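Ticket 588: Broadband drops out every evening, Esham site
Status: Closed
Opened: Wed 12 July
Router: Skinetti, wall-mounted, supplied with the line
Category: Connection / intermittent

Reported fault
Connection at the Esham office goes down most evenings, usually between six and eight. The light on the front of the router goes from green to amber and stays amber for a few minutes, then comes back without anyone touching it. Wired and wireless both affected. Phones on the same line are fine. Started in May, not every night at first.

Already tried by the site before logging
Restarted router. Changed the cable between router and wall socket. Moved the cordless phone base to another shelf. No change.

Entry 1
Asked for the router log covering the last three drops. Log shows loss of sync each time, so the fault is on the line side and the wireless settings can be left alone. Download speed when it is up is 60, which is what the package should give.

Entry 2
Line test run from our end during the day. Passed. Second test booked for the evening.

Entry 3
Evening test also passed, but the line did not drop while it was running. Error count was higher than in the daytime test. Not high enough to raise with the line provider — they will send it back.

Entry 4
Site asked to plug the router into the test socket behind the faceplate and leave it there for two nights. This takes the extension wiring out of the picture. Site replied that the faceplate screws were painted over. Advised running a blade round the edge of each screw head first. Faceplate now off.

Entry 5
Two nights on the test socket, no drops. Put back on the normal faceplate on the third night and it dropped at 18:40. Extension wiring or something connected to it is the likely cause.

Entry 6
List of everything on the extension, from the site:
Phone in the front office
Old alarm dialler, MacDonald, no longer under contract
Socket in the back kitchen, nothing plugged in
Asked for the alarm dialler to be unplugged first. It still had power and was still trying to ring out each evening. The number it was calling is dead.

Entry 7
Dialler unplugged. One drop in four nights, much shorter than before. Better but not fixed.

Entry 8
Asked site to check the filter on the front office phone. It was an old type with a cracked case. Replacement sent from the Flokeck store, part 65, quantity 2, so they have a spare. Site asked where to put the router while the shelf was being cleared. Any flat surface near the socket will do as long as the vents are left open and nothing is stacked on it. They have gone with the table in the front office.

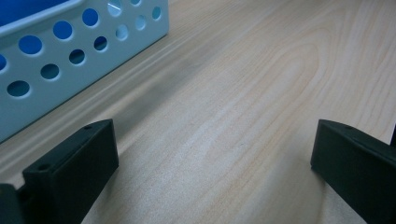 Table at Esham, with plastic basket.

Entry 9
New filter fitted. Extension wiring to the back kitchen disconnected at the faceplate as the socket there is not used. No drops in seven nights. Error count on the evening test now matches the daytime one.

Entry 10
Site happy to close. Router to go back on the wall when the shelf is finished. They will keep the spare filter in the drawer under the phone. If the fault comes back, please reopen this ticket and do not log a new one, so that the earlier line tests stay with it.

Cause recorded: faulty filter, with old alarm dialler on the same extension.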